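What "Entry Level" Means in Local Technician Job Ads
Project report, Careers and Work Studies
Orwood Community College
September 19, 2018

Introduction

When I started looking for work last spring I kept a folder of job ads on my laptop, mostly for technician positions at plants within driving distance of Orwood. I had finished my first year, I had one summer in a dairy lab behind me, and I thought "entry level" meant me. After a few evenings of reading I was not so sure. One ad said entry level in the title and then asked for three years in a regulated plant. Another wanted a bachelor's degree "or a strong mechanical mind," and I still wonder how a person would put that on a résumé. My instructor suggested, very kindly, that I stop complaining about the folder and make a project out of it, so I did.

The question I settled on was a small one. When an employer calls a technician job entry level, what does the rest of the ad ask for, and does it match what the people doing the hiring say they need?

How I went about it

I used the public job board for the Tridurton area, which keeps old postings up after they close (a great gift to a student). I read every posting with the word "technician" in the title that had gone up over the past two years, and that came to 1,088 ads. I put each one in a spreadsheet and marked the title, the kind of workplace, the schooling asked for, the experience asked for, the shift, and whether any pay was given. Some ads were posted again and again with a word or two changed. I kept those in, because a person searching would run into them again too, but I gave them their own column.

After that I wrote to employers and asked for a short talk by phone. In the end 11 of them said yes, among them Wulska, which makes feed supplements, and Navarro, which packs and ships veterinary supplies. The rest were food plants, a seed company, two testing labs and a handful of machine shops. I asked everyone the same questions in the same order, though I will admit that the conversations wandered, and some of the wandering was the best part.

The different kinds of technician

I had not expected the word to cover so much ground. In my own head a technician wore a white coat and labeled tubes. In the ads a technician might clean tanks, test soil, change the parts on a filling line, look after a boiler, or sit at a bench and put small assemblies together. I sorted them into three loose groups, which I called lab, production and mechanical, and I moved quite a few ads back and forth before I was happy with where they landed. The mechanical group gave me the most trouble, as a good many of those jobs were in food or feed plants and could have gone under production just as well.
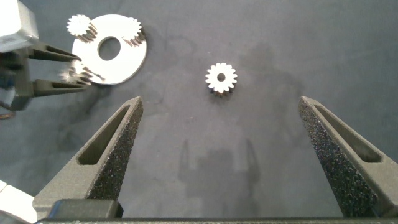

Figure 1. Metal gears and a white disc on a dark gray work surface.

The groups did not read alike. Lab ads nearly always named a degree, even when the duties underneath were washing glassware and keeping the log. Production ads leaned on shift work and lifting, and were the most likely to say "will train." Mechanical ads cared a lot about tools and very little about school, and they were also the shortest, sometimes only four or five lines long with a phone number at the end.

What the employers told me

Most of the people I talked with were surprised when I read their own ads back to them. At one plant the text had been carried over from an older opening for a senior job, and the experience line had simply come along for the ride. At another the degree was listed as required, but the hiring manager told me she had hired happily without it as recently as July. When I asked what they looked for in a beginner, I heard about showing up on time, writing things down neatly, and asking before guessing. Hardly any of that was in the ads.

Pay was the touchy subject. Only 9 of the ads in my whole spreadsheet gave an exact starting wage, although plenty said "competitive." Two employers said they would be glad to print a number if the place down the road did it first.

Limits of the project

I used one job board, and smaller shops often hire by word of mouth, so they are missing here. I also did all the sorting myself. If I did it again I would ask a classmate to sort a batch separately and see how often we agreed.

What I would tell another student

Read the duties before the requirements, and if you could learn the duties, call and ask whether the experience line is firm. I made two such calls during this project, partly for my notes and partly for myself, and both people were friendly and told me to send in an application anyway. My full spreadsheet and the list of interview questions are in the binder at the career office, with the employers' phone numbers taken out.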